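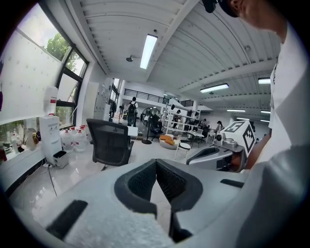

*Window side, water corner. Dispenser with one bottle on, three jugs on the floor beside it.*

**Room log, April, 2:10 pm**

Went over the water corner before the layout change. Notes are for whoever does the next round, and for me when I have forgotten why the meter is taped to the shelf.

**Position.** The dispenser is under the window, jugs next to it, small bin with the black lid in front. The bin is in the wrong place. Anyone filling a cup stands with one foot against it, and a full jug has to be lifted over it. Move it to the far side from the jugs. The jugs themselves can stay on the floor for now, but they should go against the wall under the sill so that the walking line past the desk stays clear.

**Cable.** The thin black cable at the base of the dispenser trails over open floor. The floor is glossy and tape does not hold well on it; the last strip I tried lifted within a week. Options:

- Rubber floor cover, low profile. Ordered one length from Tement, not arrived.
- Turn the dispenser 90 degrees so the cable exits toward the wall. Costs nothing, but the taps then face the desk chair.
- Shorter cable. Not keen on changing anything on a rented unit without asking Wusow first.

Going with the cover. If it has not come by the next bottle delivery, turn the unit.

**Power.** Put the plug-in meter on the dispenser for 192 hours with heating and cooling both on. Counter started at 2652 and ended at 2932, in the meter's own units, which I still have to check against the sheet (the display resolution is not what the label on the back implies). Difference is 280. Do not quote this as watt-hours until the scale factor is confirmed. Two things that will have affected the reading:

1. Direct sun on the unit. The window gets it for a good part of the day and the trees outside only block some of it.
2. The heater was left on overnight throughout. Next run: same length, heater off in the evening, everything else unchanged.

Blind position was not recorded during the run. It should have been. The white dotted panel only covers the upper part of the window, so lowering it may or may not reach the dispenser at the relevant hours. Add a column for it on the sheet.

**Bottles.** Stored water should not stand in sun for long. Proposed rule is a maximum of 7 days on the floor by the window, and anything beyond that goes in the storeroom. Write the delivery date on tape, stick it on the shoulder of the jug, not on the cap - caps get thrown out and the date goes with them. Use the oldest first. Wipe the neck before inverting.

**Windowsill.** Small bottles and containers have collected at one end. None of them belong to the water corner. Anything unlabeled at the end of the month goes in the disposal box, and I will not sort through them again.

**Rest of the room, for the layout change**

- Small white desk and mesh chair: the chair backs into the walkway when pulled out. Shift the desk toward the shelving and recheck clearance.
- Round low table: keep where it is, in front of the open shelves. The orange cushions live on it at present, so it is no use as a table. Find them a shelf.
- White stool: fine.
- Pedestal fan: the Samesura plan has it by the window. I would leave it further down the room. Moving it adds a second cable near the dispenser, and one is enough.
- Open shelving: contents to be listed before it is shifted. Stöckli brackets are on hand if we decide to fix it to the wall. Wall type not checked yet.

**Open items**

- Scale factor for the meter
- Second power run, with blind position logged
- Cable cover, chase Tement
- Ask Wusow about the drip tray, which does not seat properly on the left
- Bin moved: do this today

3:25 pm. Bin moved. Drip tray still rocks with a folded card under it, so the fault is probably in the clip.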